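Brilteo Study Travel
Home | Programs | Group Leaders | Safety | Forms | Contact
Filed under: Leader Resources / Before You Go
Print this page | E-mail this page

Pre-Departure and Arrival Checklist for Student Cultural Tours, with Inspector's Comments 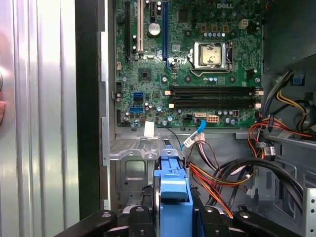 Route inspected: Badby residential week, with day visits to Erdem and the Nevovis hill monastery. The checklist applies to all school groups traveling with Brilteo on this route. Group leaders must work through each section and sign the last page before students leave the arrival hall. Comments were entered by the route inspector and are to be read with the item they follow.

Status codes: S = satisfactory. A = action required. N = not inspected on this visit.

SECTION A. DOCUMENTS AND CONSENT

A1. Passport copies held by the lead teacher and by the Brilteo office. S
A2. Signed parental consent for every student, including consent for emergency treatment. S
A3. Medication list, with dosage and storage needs. A
Comment: The form leaves one line for storage. Leaders have been writing on the back, and the back is not copied to the office. A revised form is to be issued before the December departures.
A4. Dietary and allergy list sent to the hostel and to both lunch providers. S
Comment: The Erdem provider asks for the list in writing. A telephone call is not accepted.

SECTION B. COACH TRANSFERS

B1. Seat belts present and working at every seat. A
Comment: One buckle in the rear row would not latch. The operator was told on the spot and the seat was taped off. Leaders should test every belt when boarding.
B2. Emergency exits clear and labeled. S
B3. First aid kit and fire extinguisher within date. S
B4. Driver's rest hours confirmed in writing. S
B5. Luggage stowed below. Nothing in the aisle. S
Comment: Day bags tend to drift into the aisle after the first stop. A head count and an aisle check should be made together each time the coach is boarded.

SECTION C. HOSTEL, BADBY

C1. Fire alarm tested and test record available. S
C2. Evacuation plan posted on each floor in English. A
Comment: Posted on the ground and second floors only. The hostel has agreed to post the plan on the first floor.
C3. Fire drill held on the evening of arrival. N
Comment: No group was in residence. The drill remains mandatory, however late the arrival. The assembly point is the paved yard beside the bakery. The front steps must not be used as an assembly point.
C4. Staff rooms placed on the same corridor as student rooms. S
C5. Window restrictors fitted above ground level. S
C6. Outside doors locked at night and opened from inside without a key. S
Comment: The garden door is stiff. It opened on each attempt, but a younger student may need both hands. The hostel has been asked to plane the edge.

SECTION D. WALKING TOUR, ERDEM OLD QUARTER

D1. Route walked in advance by the group leader. S
D2. Maximum ratio of one adult to 10 students on the street. S
D3. Road crossings marked on the leader's map. A
Comment: The crossing near the covered market has moved one block east. The map shows the old position and should be corrected by hand until it is reprinted.
D4. Meeting point and time given to students before free time. S
D5. Students remain in groups of at least 4 during free time. S
D6. Drinking water and shade available at midday. S
Comment: The fountain in the small square is safe to drink from. The one at the museum gate is ornamental and carries a sign to that effect.

SECTION E. NEVOVIS MONASTERY

E1. Stairs and handrails. A
Comment: The climb from the lower gate is 196 steps. The handrail ends before the last landing. Students are to go up and come down in single file, with an adult at the front and an adult at the rear. In rain, use the service road.
E2. Step-free access arranged where needed. S
Comment: The service road gate is opened on request. The request must be made by noon on the previous day.
E3. Dress and conduct guidance given to students on the coach. S
Comment: Shoulders and knees covered. Shoes are removed at the inner hall and placed on the racks, so that the doorway stays clear.
E4. Candles and incense lit only by monastery staff. S
E5. Mobile telephone signal at the site. A
Comment: Weak in the courtyard and absent in the lower hall. The ticket office has a landline which leaders may use in an emergency.

Actions marked A are to be closed by the office before the next group travels. Leaders who find an item still open on arrival should report it the same day.

Inspection completed 31st July.

Group leader's signature: ____________________
School: ____________________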